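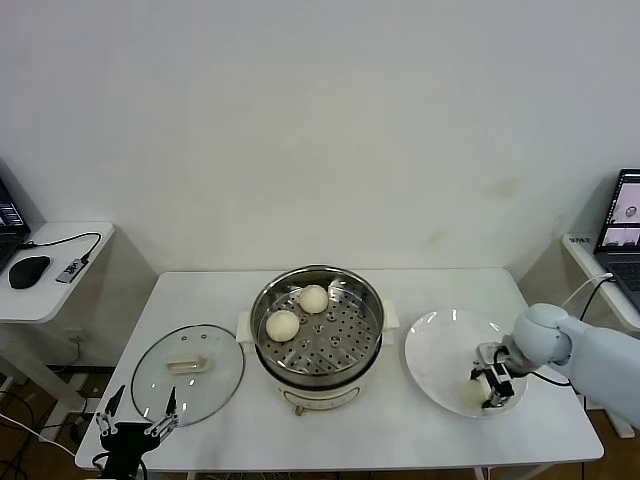 How a City Council Makes a Rule

A city council is a group of people chosen by voters to make decisions for a city. In Grarkport, council members serve for four years.

A new rule begins as a written idea called a proposal. The council reads it aloud at a public meeting, and people who live in the city may speak — children too. Each speaker has four minutes. The council then waits 30 days before it votes, which gives everyone time to read the proposal and send letters.
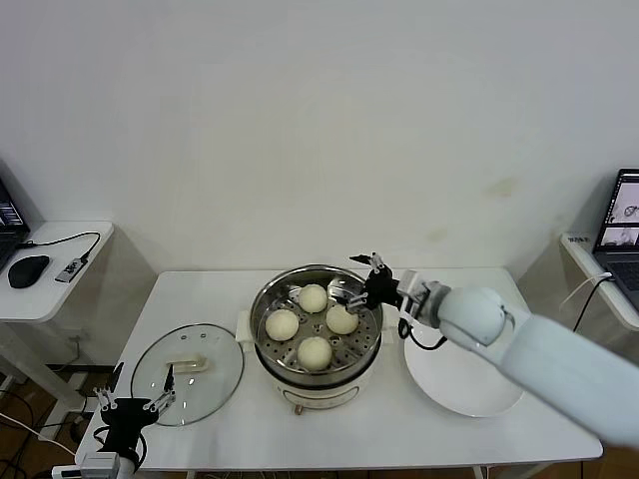
What happens if the vote is a tie?

The proposal does not pass. A member may bring it back at a later meeting, usually with changes.

Once a rule passes, the city clerk prints it and keeps a copy at the Prurmont Street library. Residents who want a rule changed may sign a petition. The council must discuss any petition with 200 names.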